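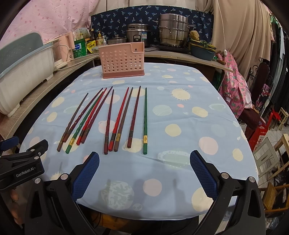

Chopsticks on a spotty tablecloth. Which two would you grab?

Why do we eat with different things?

At my place, dinner might come with a fork, or a spoon, or chopsticks, or nothing at all except clean hands (well, they're supposed to be clean). I never thought about it much until I was about your age and went to a friend's house, where I tried to pick up a slippery mushroom with chopsticks. It shot across the table. I've been curious about eating tools ever since!

So let's start with the oldest one. You've got two of them and they're on the ends of your arms. People have always eaten with their hands, and lots of people still do every day, in India, in Ethiopia, in plenty of other places. There are manners for it too. In many families you only use your right hand, and you try to keep the food on your fingertips so it doesn't run down to your elbow. I have done the elbow thing. It was curry and I was wearing a white shirt.

Next came knives and spoons. The very first knives were sharp bits of stone, and a seashell makes a pretty good spoon if you're having soup at the beach. Later on people carved spoons out of wood and bone, and later still they made them from metal.

Chopsticks are really old as well. They started out in China, thousands of years ago, and people think the first ones were for cooking. If you've got a pot of boiling water and you want to fish something out, two long sticks are a lot kinder to your fingers. After a while cooks were chopping food into small pieces before it went in the pot, which meant it cooked faster and used less firewood. And small pieces are just right for picking up with sticks, so chopsticks moved from the kitchen to the table.

They aren't the same everywhere, either. Chinese chopsticks are usually long, with blunt ends, which is handy when everyone is reaching for dishes in the middle. Japanese ones are often shorter and pointier, good for picking bones out of fish. In Korea they're often made of metal, and flat, and I find those the trickiest of the lot because they love to slide around.

Now, forks! You'd think forks would be ancient, but using one at dinner took ages to catch on. Big forks were around for holding meat still while you cut it. Little ones for putting food in your mouth seemed very silly to a lot of people in Europe, who thought fingers did the job perfectly well. Early table forks often had only two prongs, so peas must have been a nightmare.

Want to try something at home? Get two bowls, a pair of chopsticks, a fork and a spoon. Put 88 dried beans in one bowl (yes, you have to count them, sorry) and see how long it takes to move them all to the other bowl with each tool. Then have a go with cotton balls, or grapes, or cooked noodles if your grown-up is in a good mood. Write down your times. My favourite tool for beans is the spoon, no contest, but for noodles I'd choose chopsticks every single time.

If you've never held chopsticks before, rest the bottom one in the curve of your thumb and keep it still. Hold the top one like a pencil and only move that one. You'll drop things. I still drop things, mostly mushrooms.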